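Minutes of the Housekeeping and Linens Meeting
Jukedow Guest House, downstairs sitting room
August 8, 2000

Present: Tanveer Soomro (chair), Shadi Khasawneh (minutes), Mrs. Qureshi, and both of the Stamov sisters, who we were so glad to have back with us.

Tanveer opened the meeting and thanked everyone for coming out on such a sticky evening, and thanked Mrs. Qureshi for the lemon cake. The minutes of the last meeting were read and accepted, with one spelling fixed.

1. The blue bedspread
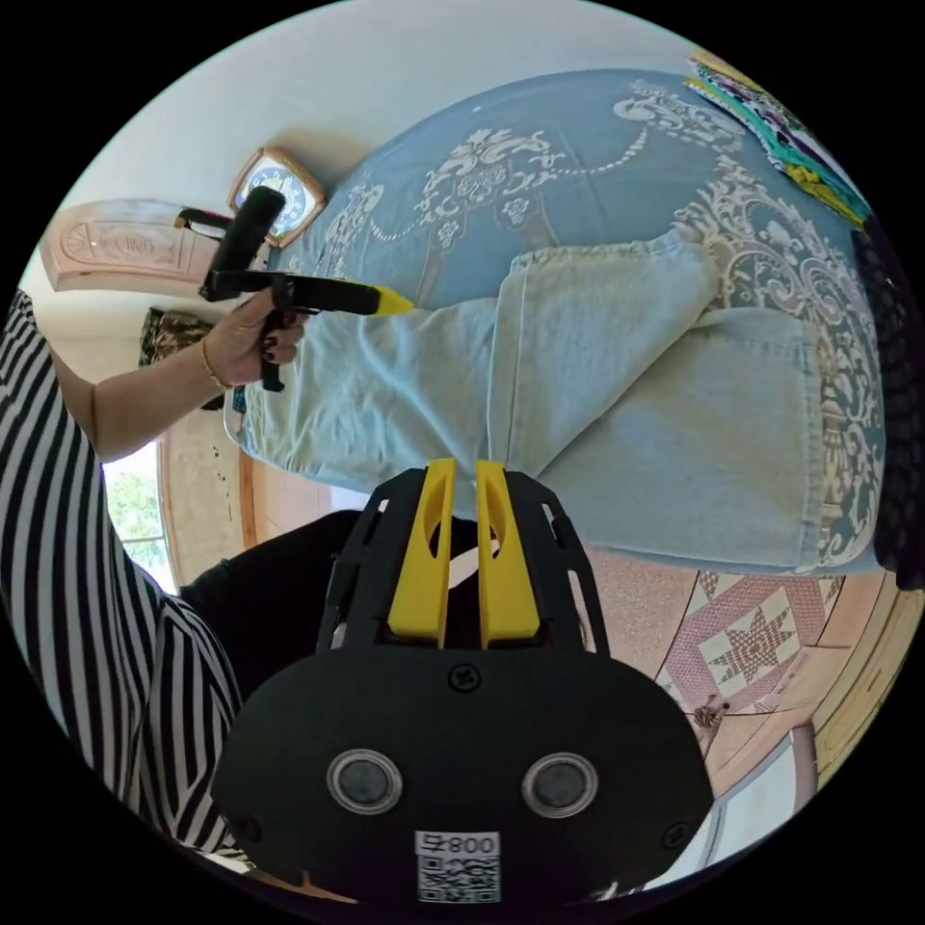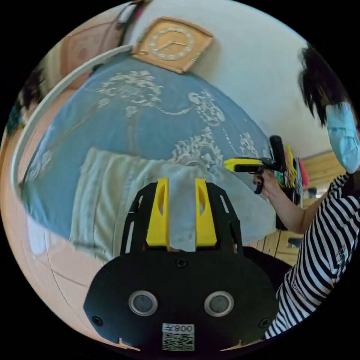 The pale blue bedspread with the white scroll pattern, on the bed.

There was a good long talk on this one. The elder Miss Stamov finds the pattern a little busy and would have liked something plain, but the rest of us are fond of it — Mrs. Qureshi said it puts her in mind of her aunt's front bedroom, and we heard a very nice story about the aunt. It was agreed to keep the blue for this room and look at it again in November, when the heavier covers come down from the attic.

2. Towels

Shadi asked whether the white fringed towel should be laid across the bed or folded on the chair. Tanveer likes it on the bed, where guests find it right away. The younger Miss Stamov worries about the fringe catching in the wash, and offered to try a mesh bag. Agreed: towel on the bed for now, smoothed out flat, and she will let us know how the bag does.

3. The wall clock

The square clock with the wooden frame will stay above the head of the bed. Mrs. Qureshi asked if the tick bothers light sleepers. Shadi will ask the next few guests at breakfast, in a friendly way.

4. Money

The linen fund stands at $2,923. Tanveer would dearly love to see it reach $3,000 before we order from Skema, and the Stamovs kindly pledged $60 from their jam table. Three new pillow covers may be bought in the meantime.

5. Other business

The back gate still sticks. Tanveer will bring his plane.

The meeting closed with the last of the cake.

S. Khasawneh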